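A small tea room with big ideas about toast
October | By our food writer
Print this page | E-mail to a friend

The owner of the Handiscombe tea room in Prostdale talks about bread the way others talk about football. She opened with 3 tables and a second-hand oven, and I could have listened to her all day!

"I wanted a place where you could just have toast," she told me — "really good toast, with proper butter right to the edges."

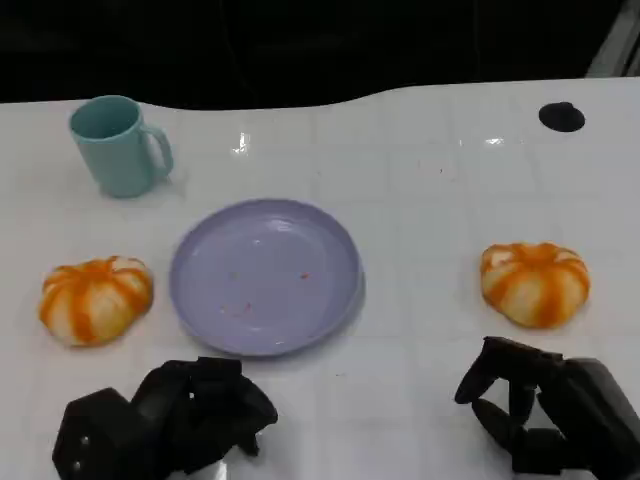

What makes a good slice?

"A loaf that's a day old. Fresh bread goes soggy under the butter, and I won't serve it."

She bakes at 4 in the morning and makes her own marmalade in the back kitchen. Her rye, named Karras after the street she grew up on, takes two days and sells out by eleven.

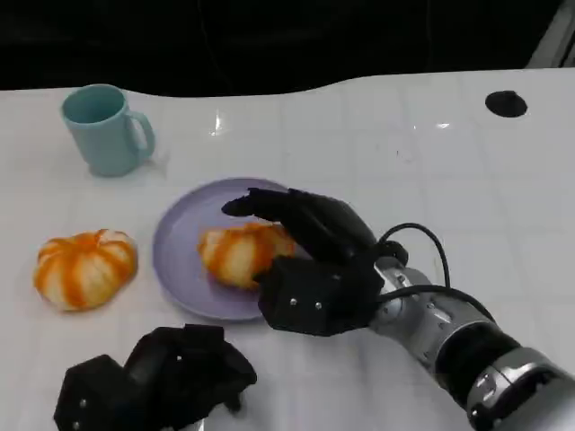
A turquoise mug near the back of a white table.

Winter brings cinnamon toast and a cheese one with pickled onions (I had seconds). She is also teaching a baking class, 6 people at a time, and the waiting list is already long. 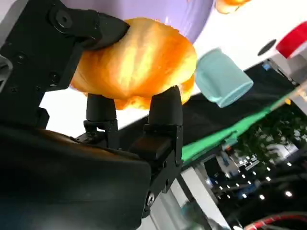 Soft, puffy and very orange.

"Come hungry," she said, already slicing.

Contact us | Copyright Pleltberg | Back to top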